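手持夹爪换指记录：Mekico 软指与 Skoltar 平行指
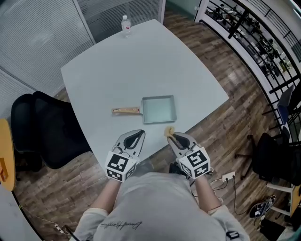 手持夹爪的手指选型，我原来的习惯是只看最大开口和夹持力，这两项够用就装上去采数据。换过几轮之后，我把指尖柔度和内侧垫片的摩擦放到了前面。原因出在薄软物体上：被捏的东西自己会变形，夹持力再大也只是把它压扁，能不能稳住取决于指尖那一小段接触面的形状。现在这套灰色弯指、黑色内垫的组合，用指尖捏一小块皱巴巴的海绵，悬在桌面上方，右手离方形煎锅只有一小段距离，左手张着待命，这个姿态就是我做对比时的标准起始位。两只夹爪上各顶一个白色立方体，露出来的面上印着黑白标记，位姿全靠它们，所以换手指时立方体的安装位置不能动，一动就得重新标定。

先交代参与对比的东西。手指两种：Mekico 的弯曲软指，Skoltar 的直平行指。手柄本体是同一副，扳机行程没有改过。视角两路，一路在头部，一路准备装在手柄上，目前只用头部这一路。控制器用的是 Plustemby 的小盒子，负责给扳机编码器打时间戳，顺便转发到录制机。标定脚本沿用 Abbasi 那套，改了输出格式，其余没碰。

任务选了擦锅。流程很短：右手捏起海绵，移到锅的上方，下压，沿锅底来回擦，抬起，放回桌面。左手在后半段介入，扶住锅柄防止锅跟着跑。选它有两个考虑，一是海绵软而锅硬，同一条轨迹里能看到两种接触；二是锅的边沿浅，手指下去时不容易撞到侧壁，失败原因相对单纯。

每种手指各录 40 条，同一个人操作，同一张桌子。锅柄一律朝左，起始位置用胶带在桌上贴过记号，后来嫌反光揭掉了，改成开录前对照参考图摆。参考图叠加显示，透明度调到一半，摆的时候看边缘重合，比胶带省事。

Skoltar 直指的结果。抓取阶段很干脆，两片平面合上去，海绵被压成一条，抬起时不晃。问题出在下压阶段。海绵被压成条以后，露在指尖外面的部分很少，手腕稍微前倾，指尖就先碰到锅底，声音很脆，录音里听得一清二楚。指尖碰到锅底后，人会本能地往回收一点，于是轨迹里多出一段没有意义的抬升。后处理时我试过按高度阈值裁掉，裁完前后速度不连续，只好整条放弃。40 条里有 5 条属于这种情况。

Mekico 软指的结果。抓取阶段慢，手指要弯到位才有力，扳机前三分之一的行程几乎没有反馈，操作的人需要适应。适应之后下压阶段好很多，指尖碰到锅底会顺着弯过去，海绵始终夹在前面。代价是指尖位置不再能从扳机角度直接推出来：同样的开合读数，受力和不受力时指尖差出一截。如果下游策略把开合量当作精确宽度来用，这里会出问题。我的处理是只把它当作归一化的开合意图，不换算成毫米。

这一点值得多写几句。直指的开合读数与实际宽度之间是一条直线，标一次，两个端点定下来就行。软指的曲线在空载时也接近直线，夹到东西之后斜率变小，物体越软，转折越不明显。海绵恰好是最不明显的那类，单看编码器曲线，很难判断到底哪一帧开始夹住。我原来的自动分段脚本靠这个转折切分“抓取”和“移动”，在软指数据上切点飘得厉害。后来改成看立方体的竖直速度，从静止到上升的那一帧作为抓取结束，切点稳定下来了，只是会把抓取后的短暂停顿也算进抓取段，可以接受。

标记立方体这部分。每个可见面单独检测，同一时刻看到两个面以上时联合求解，只看到一个面时降权。从头部往下看，朝上的面基本一直在，侧面时有时无。两只手靠得近的时候，一个立方体会挡住另一个的侧面，位姿就只剩单面解，绕水平轴的角度开始抖。擦锅的后半段左手要伸过来扶柄，正是最容易互相遮挡的时候。调整办法是让左手从近侧进，手柄压低，不要从锅的上方绕。录了几条之后形成习惯，抖动明显变少。

时间同步用 Plustemby 的盒子，控制器和画面之间有固定延迟，每次开机略有不同。做法是开录后先空夹三下，用画面里手指合拢的帧去对编码器的谷值，得到当次的偏移。这个动作最初靠自觉，漏过两次，现在写进了录制程序，不检测到三次合拢就不开始正式计数。盒子的散热一般，连续跑一下午外壳发烫，没有丢包，先不管。

线材也影响手感。手腕附近的线如果留得太短，手往前伸到锅的远侧时会被拽一下，轨迹末端出现一个小钩；留太长又会扫到桌面。我最后的做法是在小臂上固定一点，往前留出手腕转动的余量，往后全部走身侧。这个改动对数据质量的帮助，比我花两个晚上调滤波参数还大。

曝光设的是固定值。桌面白，锅是浅蓝灰，自动曝光会被桌面带着走，立方体上的黑白边界随之变糊，检测率下降。固定之后整体画面偏暗，标记清楚就行。桌子远端那个透明水瓶我一直没拿走，想看看透明物体在背景里会不会影响后面的分割，目前的结论是瓶身经常被漏掉，只剩瓶盖和标签，对擦锅任务没有影响。

两组数据合在一起，加上之前零散录的，可用片段 648 条。训练只跑了一个小模型做方向性的检查，不足以下定论。能说的是，直指数据训出来的策略在下压时偏保守，经常停在锅面上方不下去，我猜和那些收手动作有关，裁掉的是最严重的 5 条，轻微的还留在里面。软指数据训出来的敢压，但抓取时会提前合拢，夹到海绵边缘。后者可能是分段方式带来的，也可能是软指初段行程没有反馈，操作的人合得早，模型照学了。两个因素还没有拆开。

目前手柄上装的是 Mekico 软指，暂时不换回去。Skoltar 直指留着做硬物任务，拧瓶盖、插头这类需要明确宽度的动作还是它合适。内垫方面，软指原装黑垫用久了表面会发亮，摩擦下降，我记了一个更换周期，还没验证，等攒够数据再写。

待办：手柄视角的支架要重新打印，现在的版本和立方体底座干涉；分段脚本加一个软指模式；换一块更厚的海绵，把直指那组重录一遍，看指尖碰锅底的比例会不会降下来。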